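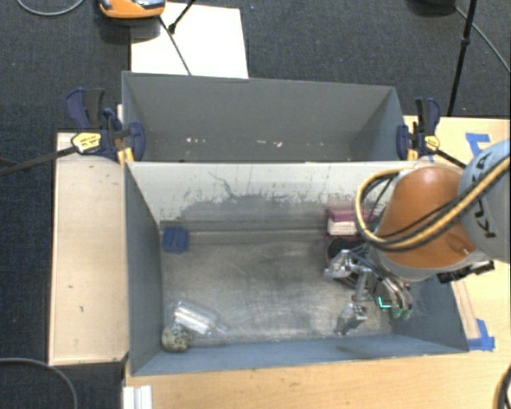
Two gray bins, one directly behind the other on a wooden work surface.

How to Sort a Junk Drawer (or Three) With Two Bins

Every house has a drawer that won't close. Ours had 3, and I defended them for years on the grounds that I knew where everything was. I did know. It was in the drawer, under the other things in the drawer.

What follows is the method I finally settled on. It takes an afternoon and two large containers, and it costs nothing unless you lose your nerve and go shopping for dividers.

What you need

Two open bins, big enough to tip a whole drawer into. Metal or plastic, it makes no difference. Boxes will do if you don't mind the corners giving out.
A table you can stand at.
A trash bag.
A marker and some masking tape.
A timer.

Step 1. Empty the drawer completely

Tip everything into the first bin. Don't pick through it in the drawer. People who pick through it in the drawer end up with a drawer that has been stirred.

Wipe the drawer out while it's bare. You will find crumbs, even if the drawer has never been near food.

Step 2. Set the timer and sort fast

Give yourself 2 minutes per handful. Pick things up, decide, move on. Anything you have used since January goes into the second bin. Trash goes into the bag. Everything else stays where it is for now, including the key that opens something. It always opens something.

Test pens as you go. A pen that needs to be scribbled with for a while is a dead pen with good manners.

Step 3. Deal with the leftovers

The first bin now holds the hard cases – chargers for phones you gave away, the spare screws from a Kutau bookcase, an instruction sheet in nine languages for an Ikholm lamp that broke. Tape a label on the bin with today's date and put it in a closet. If you haven't gone looking for an item by the time you next change the clocks, let it go.

Batteries are the exception. Tape over the ends and take them to a drop-off point. Don't leave them rolling around with the paper clips.

Step 4. Put back less than you took out

Group what's in the second bin by job. Tape and scissors together, matches and candles together, takeout menus nowhere. Small cartons with the lids cut off make fine dividers. I paid for a Jevum tray system once and it was half an inch too wide for every drawer I own.

Leave some empty space at the front. It will fill itself.

How often to do it

Twice a year is plenty. I've read that you should spend five minutes on it each evening, and I wish those people well.

Posted 12 April 2019. Next up: the cabinet with the lids.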